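Re: [teleop-users] How many demos before it stops fumbling the ball?
From: Shih-chieh Hsu
Date: July 28, 2020 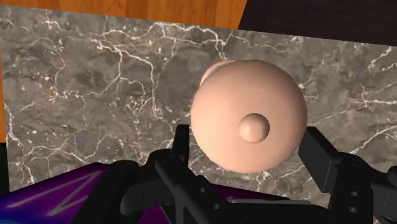

Wrist view in the simulator, ball between the fingers, jaws still open.

Hok-lam Liu wrote:

> We are at 97 demonstrations on the sphere task in Gastby and the
> policy still closes too early on most rollouts. All of them were
> driven with the handheld controller, by two people, over a week.
> Is the answer simply more data? I have been told 703 by someone
> who would not say where he got the number.
>
> Also, has anyone had luck with the Drikmont glove for this, or
> should it stay in its box?

Hok-lam,

I know the 703 man. He told me the same thing in February and I believed him for most of a month.

Before you record anything else, replay your demos at quarter speed and watch the wrist view, with the overhead view switched off. The overhead view flatters everyone. From the wrist, the ball covers so much of the marble that you can't judge depth by looking past it, and the gaps beside the jaws are small. When I drove it myself I was closing on a hunch, and so the policy learned my hunches. It's a very faithful student in that respect.

What helped us was a dull rule for the drivers: get the ball between the fingers, stop, count to two, then close. I hated it. The demos came out longer and looked as if they had been driven by somebody reading the manual. But our early closes dropped off after we re-recorded the worst ones, and we re-recorded far fewer than I had feared. Do trim the pause afterwards if you don't want a robot that stands there thinking about its life. We left a little of it in.

Second thing, the knob. Look at which way it faces at the moment of closing in each of your runs. Ours faced the camera nearly every time, as that was the reset pose and none of us had bothered to change it. Turn it a bit and the policy behaved as though it had been handed a pineapple. Randomize the reset, then have each driver do 10 runs without warming up. The bad ones are worth keeping if they recover. Throw out the ones where the driver swears and lets go of the controller (we had 9, mostly mine).

And check whether your second ball peeks out behind the first. If it's always at the same shoulder, the policy may be steering by that. Lu's group moved theirs between runs and got a much less confident, much more useful robot.

As for the glove – leave it in the box. It maps finger curl to jaw opening, and your hand relaxes without asking you. For a two-finger gripper I'd take a trigger any day. Garnham has a clamp-on one that works fine once you turn down the spring.

I can send you the replay script, if you promise not to read the comments in it. Which version of Gastby are you on? The older one logs the jaw command one step late, and that would account for some of your trouble by itself.

Shih-chieh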